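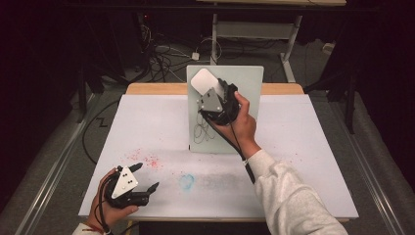

A white pad-like object held to a green board with one of a pair of hand-held grippers.

The report on the Dradthorpe breakage runs to nine pages, and the word "glass" doesn't show up until page six. I read it twice to make sure.

For anyone who missed it: in June a Golletti arm that had been taught to wipe message boards was put to work at the Dradthorpe clinic, on the small glass boards that sit on wire stands at each desk. It wiped them well enough on most days. Then one afternoon it pushed a board backward off its stand, kept following through with the stroke, and sent the thing over the far side of the desk. The board broke on the floor, a receptionist was standing about a yard away, and the arm finished its wiping motion in the air before anyone hit the stop.

Golletti calls this "an out-of-range contact event." I would call it shoving.

The company's defense is the training. People held a gripper in each hand and did the job themselves, over and over, and the machine learned from the recordings. Urmila Rajput, who signed the report, writes that 404 recordings went into the wiping skill and that this was "well above" what the task called for. Maybe it was. But 404 of what? The report says where the hands went and when the fingers closed. It has nothing on how hard anybody pressed. A person leaning a pad on a propped-up board feels it start to give and lets off without thinking about it, and the other hand is right there if the board slips. None of that made it into the numbers.
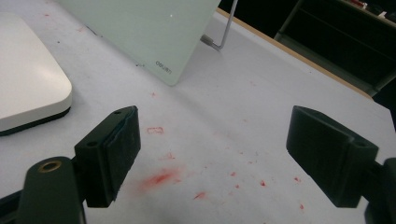 A wire stand only holds a board up from behind as long as the board stays where it was put. Push low and the foot slides. Push high and the whole thing tips. I tried it on my kitchen table with a picture frame and had it on its back in two tries, and I was being gentle.

Then there is the testing. Before the clinic got the arm, it was run through 181 wipes in Golletti's shop in Detenby. Ankit Jaiswal, who ran them, told the clinic's staff meeting that none had ended with a fallen board. Under questions he also said the stands had been taped to the table for most of the runs, "to keep things consistent." The tape is in a footnote in the report. I don't think he was hiding anything. I think he got tired of picking boards up, and I'd like to know how often he had to before he went looking for the tape.

The fix on offer is more recordings, almost 300 of them, with the boards set at odd angles. Santosh Grewal at the clinic has already said yes to it. I wish he'd asked for something duller first. A limit on how hard the arm can push would be a start, along with a stop that trips when the board isn't where it was a second ago. The old Mathur carts that bring up the linens quit moving if you rest a hand on them, and they can't do anything clever at all.

Mamta Vishwakarma, the receptionist, has moved her chair to the other side of the room. She wipes her own board now, with her sleeve mostly. The arm is due back on her desk when the new recordings are done, and so far she hasn't been asked what she thinks about that.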